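How to Thin Out a Mug Collection Without Starting a Feud
Posted 12 March 2024 in Kitchen & Cupboards
By Suqin Zeng
3,451 views | 33 comments

Mugs arrive singly and never leave. You get one from a conference, one from an aunt, one because it was raining and the shop had a door. Then one morning you open the cupboard and something ceramic comes out to meet you.

I have done this job in my own kitchen and in a shared one, and the method below works for both. The shared one takes longer. Set aside an afternoon and eat first.

What you need
A table you can clear completely
A dish towel
Baking soda and a soft sponge
Masking tape and a pen
One sturdy box with a lid

Step 1. Get them all out
All of them means the dishwasher, the desk, the car and the windowsill with the dead basil. Wash whatever needs washing and dry it properly before it goes on the table. Wooden tabletops hold a grudge about wet rings.

Leave a hand's width between mugs. People crowd them together to save space and then chip the one they wanted to keep.

Step 2. Turn the handles and look
Run a thumb around every rim. A chip you can feel is a chip you will drink from, so that mug becomes a pen pot or goes in the trash. Look inside for fine cracks, which hold on to old coffee, and check where the handle joins the body. If there is a line of glue there, you already know how this story ends.

Metallic trim gets its own spot on the table. Gold rims and microwaves do not get along, and plenty of them fade in the dishwasher too. Keep one if you love it, but it has to be washed by hand, and you should be truthful with yourself about who will be doing that. 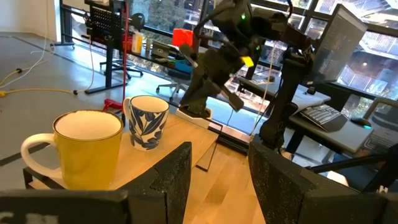
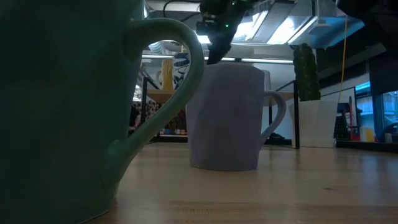 Mugs out on the wooden tabletop, waiting for a verdict.

Step 3. Scrub before you judge
Tea stains have sent many decent mugs to the thrift store. Make a paste of baking soda and a little water, rub it around the inside, leave it for ten minutes and rinse. Go gently near any gilding. Faceted mugs collect grime along the edges of the panels, and an old soft toothbrush will get it out.

Step 4. Pick by use
Make three groups: daily, guests, going. Daily is whatever you reach for half asleep. Mine is a huge thing from Brondside that holds enough tea to float a duck. Guests get the presentable ones. Matching is optional, and in my house it would take a miracle.

For a shared kitchen, put tape on the bottom of anything doubtful and write the date on it. If it hasn't been claimed in two weeks, it goes. You will hear some moving speeches about mugs last used in January. Stay firm.

Step 5. Put them back so they come out again
Small mugs in front, tall ones behind, handles all pointing the same way. Stack two high at most, and only if the bases sit flat inside the rims. Skip hooks for anything very heavy.

Step 6. Get the box out of the house
Wrap the rejects in newspaper, close the lid and drive it over the same day. A box left in the hallway gets unpacked one mug at a time. Ours sat there for a weekend and came back three mugs lighter, including the one shaped like a boot.

Filed under: mugs, decluttering, shared kitchens
Next: What to Do With Lids That Fit Nothing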